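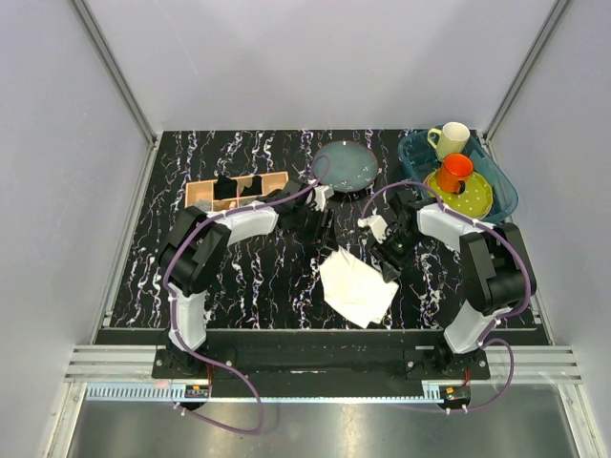 Progress report to the Seidel Fund, May 25, 2023
Dilodbridge Youth Hockey, learn-to-play program

Hi Kastriot,

Sorry this is a week later than I promised - playoffs ran long and I was behind the bench for most of them. You asked for the good and the bad, so you're getting both.

The good first! We had 122 kids on the ice this season, and 45 of them had never put on skates before. Your grant covered all the loaner gear plus the early ice slot at the Florker rink. The under-10s finished third in the spring league and beat Jetness 3-2 in a shootout in the last home game (my voice still hasn't come back). Our girls' group finally had enough skaters to play as its own team, and they want two practices a week next year instead of one.

Now the not so good. Goalie equipment cost more than I budgeted. We're $513 over on that line, and I moved the money from travel, where we'd skipped one away tournament. I should have asked you before doing it, so please tell me if you want it handled differently. We also lost four practices in the winter when the rink's compressor went down. The rink gave us two of those back and I'm still bugging them for the rest.

Coaching is in better shape than last time I wrote. Ľubomír Štefanec took over the beginners and the kids are crazy about him. He wants to run a short goalie clinic before the season, and I'd love to say yes, but it depends on what ice we can get.

Next up: gear gets sorted and sharpened over the summer, sign-ups open in August, and I'm hoping to hold fees where they are. I still owe you the receipts for the second batch of helmets. They're in a box in my garage and I'll scan them this week.

Come see a practice when we're back on the ice. We'll find you some skates.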